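Dish Stacking Sessions at Fleda – Participants Wanted

Goossens is looking for people to stack, unstack and put away bowls for pay. We know how that sounds. Please read to the end before you write to us.

Household advice is full of confident claims about dishes. Stack by size. Never stack ceramic. Keep the everyday bowls at hip height. Most of it gets repeated without anyone having tested it, and we suspect a good part of it makes no difference at all. We would like to find out, and we would like to do it with people who don't already believe the answer. 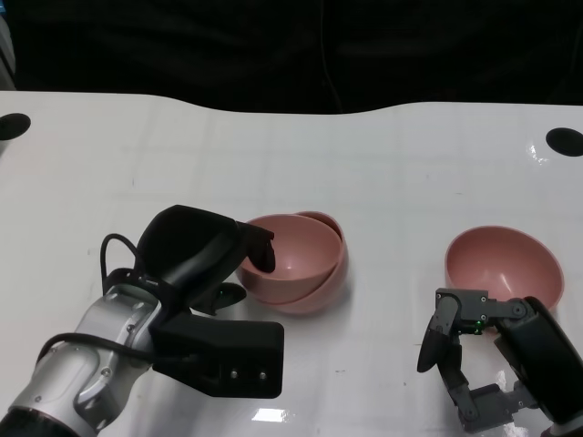
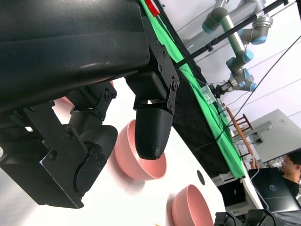 Sessions last 80 minutes and take place in the Hitville building, with a break halfway. You will do most of your work at a white table with pink bowls. Bowls of one color make it harder to cheat by remembering which one went where, and a smooth tabletop gives you little to line them up against. You will be asked to stack them, take the stack apart, and tell us which arrangement you would put up with in your own kitchen. If you think a question is silly, write that down too.

Who we want: adults who wash or put away dishes at home most days. You don't need to be tidy. If you sell storage products or write about organizing for a living, this one isn't for you.

We have 1,417 replies from our earlier questionnaire, Zundow, and don't trust them much. People told us how they would like to store their bowls – probably not how they do it. That is why we now want hands on dishes and fewer opinions.

What you get: payment at the end of each session, in full, even if you stop early. You may sign up for up to 3 sessions. We can't promise that you will learn anything useful about your cupboards, and we won't send you tips.

To apply, write a few lines to Bilal Bataineh at the Goossens front desk. Say what your bowls are made of and where you keep them. Places for the Wednesday sessions go first, so name a second choice.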